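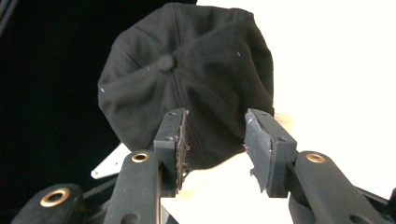 Ninddale quarry opens a second training platform for divers

The flooded quarry at Ninddale has a new training platform, and divers can use it from the first week of March. It hangs at a depth of 6 meters, close to the north entry steps. The old platform stays in its place for the advanced courses.

Kwadwo Korletey, who manages the site, said that on busy mornings the classes had to wait for each other on the surface. "The students became cold before the lesson started," he said. "Now two groups can work at the same time."

The steel was cut and welded by Theodorakopoulos, a workshop in Tondthorpe. It was lowered with lift bags over 2 days, and the dive club Gaser checked the chains afterwards. The club has 194 members and uses the quarry all year.

Instructors must reserve the platform before they arrive, with a limit of 10 divers for each session. The entry fee does not change. The quarry gate opens at 8 a.m., and air fills are available until the middle of the afternoon.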